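Fandeno planner, pre-release checks, simulated cell
Kevstead, August 23, 2020

Joint limits load from the right config: OK. I've been caught by an old file before, so I now read the path out loud like a lunatic.

Collision mesh for table and base: OK.

Approach from above, 300 planned paths: two timed out, both near the elbow limit. Not happy, but not a blocker — ticket raised.

Knob clearance on descent: see comment.
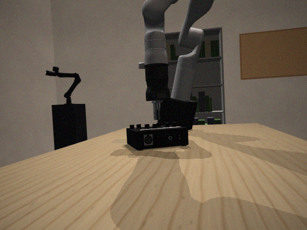
Fingers closed, just over the top of the box.

I'd like a bit more margin here, please! The knobs are modelled as one flat slab in the planning scene, and the real shape matters once we're this low. Fairclough branch has a finer mesh, so let's merge that first.

Stop command mid-move: OK, 39 ms on the slowest run.

Log replay in Ostex: FAIL. Timestamps drift after 900 seconds. I'll rerun this one once the clock fix is in.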